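Textile Care and Household Linen, Unit 4
Handout: Washing and finishing cotton towels
Course instructor: Jean Semple
Platdale Adult Education, Clalthorpe site

Please read this handout before the practical class. Bring it with you, as we will write in the margins.

1. Weight of the cloth

The weight of a towel is given in grams per square meter. To find it, weigh the dry towel and divide by its area. Our large bath sheet from the Kinnear set weighs 335 grams in the small size and 1120 grams in the largest one, so the two sizes must not be compared by weight alone. First calculate the area, then compare.

2. Loops and open weaves

Terry cloth has loops on one or both sides. The loops hold much water, and they also hold detergent. Gauze has no loops. It dries fast but it loses its shape more easily, and the edges can twist after the first wash.

3. Washing

Wash new towels separately at 40 degrees. Do not fill the drum to the top. Fabric softener leaves a film on the cotton, and with time the towel takes up less water. Students asked in November if vinegar can replace it. We will discuss this in class, with the Trullard test sheet.

4. Drying and folding

Shake each towel before hanging. Fold only when it is fully dry, also in the hem, where the cloth is thicker.
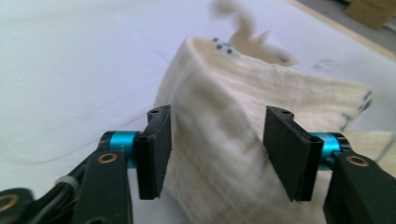
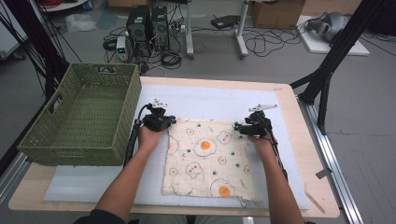
Cream-colored cloth, lifted (first picture) and laid flat (second picture).

Homework

Measure one towel at home before and after washing. Write down length and width, and calculate the shrinkage in percent. Reading: course book, pages 40 to 42.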